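4. Field use of the Pokix hand-held kit

4.1 What is in the kit

Pokix is sold by Erraji as a paired set: two hand-held grippers, marker cubes, cables, charging base and a year of the upload service. List price at the time of writing 2999, or 2000 without the service. We paid for ours. No discount, no loan unit. The seller says a new user can be recording in 45 minutes from opening the box. Our first user took longer, mostly down to the firmware step, which failed on one gripper and had to be run again with the other one unplugged.

The question for this section is narrow. Can a small group with no robot on site use the kit to collect two-handed tidying data good enough to train on? The arm side (Brivwood controller, Section 5) is kept apart on purpose.

4.2 Site and task

All sessions in this section come from one room, called Hurilstead in the data release. Brick wall on one side, a large window, a built-in desk and shelf unit between the two. Picked for the mixed light. Tasks were short: pick up a small thing from the desktop or a shelf, set it down somewhere else, return. Users stood for the whole session and wore the head camera as well as holding both grippers. Fig. 4 gives the head view and a view from the gripper cameras at this site.
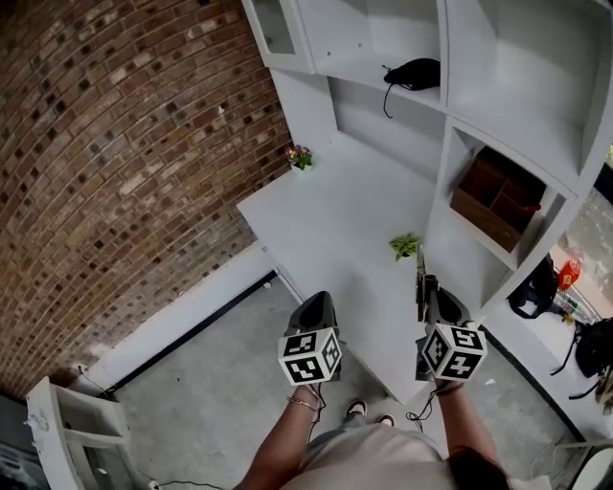
4.3 Handling

Weight was the first complaint. Fine for ten minutes, less fine after half an hour, and users began to rest their elbows against their sides, which shows up in the tracks as a smaller reach. We now cap a session at 16 minutes with a break after. The manual gives no limit and it should.

Cables next. They hang from the grippers and users learn to keep them clear, but it takes attention away from the task. Two early takes were dropped becuase a cable caught. A clip on the forearm would fix most of this. Erraji sells one seperately, we did not buy it.

Finger pads were good. Textured, grippy, easy to swap. Small flat objects are still hard, same as with any two-finger tool of this size, and users tended to slide them to the edge of the surface first. We left those takes in.

4.4 What the gripper camera gets

The lens is very wide. Straight lines in the room come out bent, and both fingers stay in view the whole time, which we want for contact labels. With the tool held up toward the shelves the view takes in the fingertips, the cubbies, the ceiling and part of the window all at once.

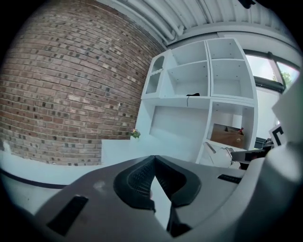 Exposure was left on auto for the first batch. A mistake. When the tool turned toward the window the inside of the cubbies went dark and stayed dark for a moment after turning back. Locked exposure for the second batch was better at the shelves and worse at the glass. No setting did both. The app hides the lock under two menus, and it resets when the gripper is powered off, so check it each time.

Tracking loss mostly came with fast turns. Brick is a help here, plenty of texture for the tracker to hold on to. Plain white fronts are poor. Users who were told to start each take facing the brick and the window together got a stable track sooner, and that is now in our instructions.

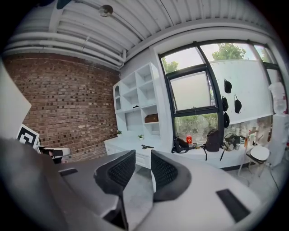
The second thing that helped was leaving the room alone between takes. Bags, bottles and other everyday items on the counter give the tracker more to work with than a cleared one, and the policy has to cope with clutter later anyway. We did not test a fully cleared room. Someone should.

4.5 Upload and support

Upload is the weak part of the paid service. Takes go up in order, and one bad file holds up the rest with no message in the app. Support answered, slowly, with a workaround (delete the local index, restart). It worked but we lost the notes attached to those takes. Export to open formats is fine and needs no account, so groups with their own storage could buy the cheaper set and skip the service. That is what we would do on a second order.

Open items: battery wear, left-handed users, gloves. The last is covered briefly in Section 6.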